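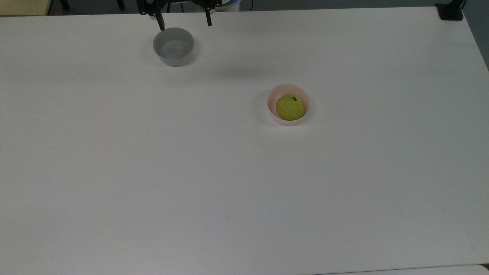

Im Januar hat mich der Rappel gepackt und ich habe endlich mein Geschirr durchsortiert, elf Kisten, wirklich wahr! Übrig bleiben durften nur die Sachen, die ich jeden Tag in die Hand nehme. Die graue Schüssel ist so ein Fall: schön tief, leicht ausgestellter Rand, innen noch eine Spur heller als außen, und auf dem weißen Tisch macht sie sich richtig gut (finde ich). Gekauft habe ich sie damals in Drakau, bei Jacobus Adams am Stand, für den Brei am Morgen. Inzwischen landet da alles drin, Suppe, Nüsse, Teig für sieben Pfannkuchen.

Obst kommt bei mir übrigens nie in den Kühlschrank, das bleibt auf dem Tisch, dann esse ich es auch! Die Teller aus Girasmont fotografiere ich noch, die stehen gerade bei meiner Schwester.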